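From: Feven Tilahun
To: Rindthorpe PC Menders list
Subject: Re: [menders] Old Nolberg tower, new processor, no picture
Date: September 2022

Hello Mechthild, hello everybody,

Sorry for the slow answer, I've been up to my ears in boxes (we're still not unpacked, and the screwdrivers went into a crate marked BATHROOM, don't ask). Anyway, I read your message twice with a cup of tea and I think you're a lot nearer than you fear!

Mechthild Hollenstein wrote:

> I've been given a Nolberg tower that used to do the accounts at
> Gruber's, and a second-hand processor to go in it that is meant to be
> a bit quicker than the old one. Took the old one out, put the new one
> in, fans spin, no picture at all. Put the old one back and it's fine
> again. Did it standing up on the kitchen floor with the cat looking
> on. The new one felt as if it didn't want to lie flat but I shut the
> lever anyway. Have I killed it? Also how much paste is too much? I
> used what was left in the little tube, and it's come out round the
> sides. And do I have to take the graphics card out every time? It's
> a pain to get at that clip.
>
> Mechthild

First the thing you did right, which was putting the old one back to check. I'd have gone straight to swapping the memory about and lost an evening. If the old chip still gives you a picture then the board is all right, the socket is very probably all right, and we're down to the new chip, how it sat, or the board not knowing what it is.

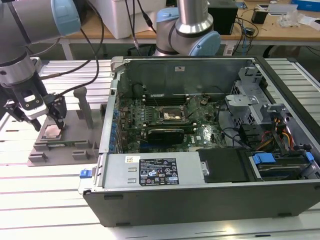
Do it with the tower lying on its side, please, not standing up on the floor. I know it takes over the whole table, but then the board is flat in front of you and the chip goes straight down under its own weight instead of wanting to slide out on your foot. You get a proper look into the socket too. On the Dell board with the socket left open you've got the gold contacts showing and the silver bracket round them, memory slots in a row above and the black graphics card below, and with that much daylight round it I'd leave the card where it is. Yours sounds tighter. If you can get two fingers to the lever without leaning on anything, leave the card in. If you can't, take it out, it's one screw and a clip and much better than skinning your knuckles.

Now, "didn't want to lie flat" is the bit that made me put my tea down. A chip that's the right way round just sits there. No pushing, no wiggling. There's a little mark on one corner of the chip and another by the socket, and those have to be at the same corner. If there are notches in the sides they have to meet the bumps as well. Give it the gentlest nudge with a fingertip before you close anything; if it rocks, lift it out and look again. The lever is stiff on a lot of these even when all is well, so you can't go by that alone.

Before you try again, have a good look at the contacts with a torch held low from one side. You want them all leaning the same way in tidy rows, and a bent one shows up as a glint where it shouldn't be. Don't touch them, don't blow on them (spit!), and don't let the paste anywhere near. I did get paste in one once, on a machine that belonged to my sister-in-law, and I'm still hearing about it.

Paste: a blob the size of a small pea in the middle of the metal lid, and let the cooler squash it out. The whole end of a tube is too much, but it's messy more than deadly unless it's run down into the socket. Clean both faces off with a coffee filter and a drop of the strong alcohol, let them dry, start fresh. I've got a tube of Imitz here you can have, it's the one I always use and it cost me next to nothing.

And the dull possibility, which I'd look into before anything else really, is that the board needs a newer BIOS for that chip. Put the old one in, start it up, write down the BIOS version from the first screen, and send it to the list along with whatever is printed on the lid of the new one. Somebody here is bound to have had the same board. I had a Nolberg in February that sulked exactly like yours and that was all it wanted.

Oh, and pull the mains lead out altogether before you go in, then hold the power button down for a bit. Shut the cat in the other room.

I'm in most evenings if you'd like to bring it round. There's a clear table now, more or less.

Feven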